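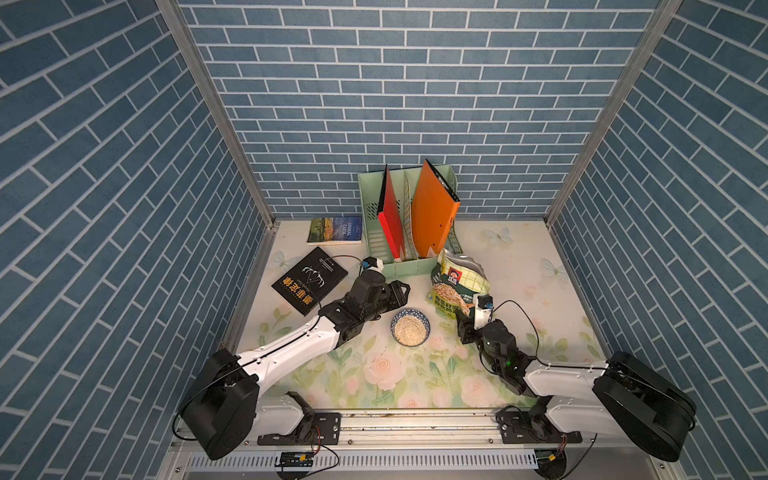
2. Setting up the desk corner

Project report, Shuk-fan Ho, Misbridge module, handed in 23 Dec 2022

The question for my project was simple. If you give people a small messy study corner and ask them to put it right, where do the things end up? Section 1 (the reading) is in the other file, so this one starts with the setup.

Corner is small on purpose. Three walls, blue brick wallpaper, aluminum posts at the back corners. Floor mat with roses and butterflies on it. I wanted it to look like a bit of somebody's room and not a lab. Wallpaper took two goes, the first roll bubbled and had to come off again.

Things used:
Mint green file organizer, plastic, the slotted kind
Red ring binder
Orange binder
Animal Farm, paperback
A black hardcover with gold Chinese characters on the cover
Quaker oats, bag already open

The oats are the odd one. All the rest is study stuff and has an obvious home. A bag of oats does not, but every desk I have ever shared had food on it so it stayed in.

3. What people did

Ran through most of November. 113 tidy-ups in total, 8 people, some did a lot more than others becuase of timetables. Each person got the same instruction: "make it so you could sit down and work." No time limit. I wrote down the order things were moved and where they finished.

Binders. Easy. Nearly everyone left them standing in the organizer and only straightened the one that leaned. One person took both out, wiped the organizer, put them back the other way round. Did this every time.

Books. More of a split than I expected. Some people stacked them flat, big one underneath. Others tried to stand them up in the organizer next to the binders, and the paperback kept slumping down. Two people gave up on it halfway and laid it on top. Kjærgaard (2nd supervisor) asked if language made any difference to who picked up which book first. I didn't record that, should have.

Oats. Got moved last in most runs. Usually rolled shut and pushed into a corner. Nobody threw the bag out. Spilled twice, both times when it was lifted from the bottom, and oats on a flowery mat are really hard to see so cleaning up took longer than the run.

4. Timing

Average was 181 seconds, which is longer than I guessed in the proposal. The slow bit was nearly always the decision about the oats, people just held the bag. Roughly 3 seconds to straighten a binder by comparison.

5. Problems

Mat slides. Needs tape at the front next time.
Lost one page of notes, those runs are left out and not in the total above.
My instruction was too vague, "work" means different things. Janel read the draft and said the same.

6. Next

Swap the oats for something with a lid and see if the time drops. Add a pen pot. Also want to try it with no organizer at all, just the books and binders, to see if people build there own kind of shelf out of them. Appendix with the full table still to be typed up.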